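Wrist camera washes out when soft fingers close on small parts

Mamavcombe
Posted Saturday, March 8, 2025

I am building a small bench arm in a shared workshop to hold parts for soldering. The gripper has two soft translucent fingers, cast from a Pandomel elastomer kit. The wrist camera looks down between them. With the fingers open, exposure is fine. Once they close on a part, I get a band of glare and the detector loses the part outline. Auto exposure is on. The bench lamp is fixed and I would prefer not to move it, as other people use the same bench.
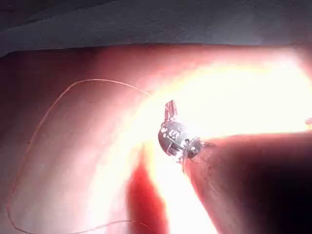

Wrist view, fingers closed. Thin wire visible on the left finger, glare to the right of the part.

The detector is a plain edge threshold. It finds the wire in nearly 12 frames out of 100, and the part body less often than that. Would a polarizer help, or is this an exposure problem?

Grakitik

Both, but start with exposure. Turn auto off and lower the exposure until the brightest area next to the part stops clipping. The fingers will go very dark. Ignore that, you are not measuring the fingers.

A polarizer cuts some of the surface reflection. It does little for light coming through the pad, and your pads are passing a lot of it. The wide pink and orange spread around the white area looks like transmitted light to me. Add pigment to the next casting. I use 2 percent black by weight and the pads are opaque at fingertip thickness. Check that the pigment suits your elastomer, some of them stop it from curing.

For the wire, a fixed threshold is the wrong tool. It is a faint line on a pad of similar color. Try the green channel alone with a local threshold, then keep only long connected curves.

Nazarenko

Had the same thing, put tape on the lamp side of the finger. Ugly but it works. Also clean the lens.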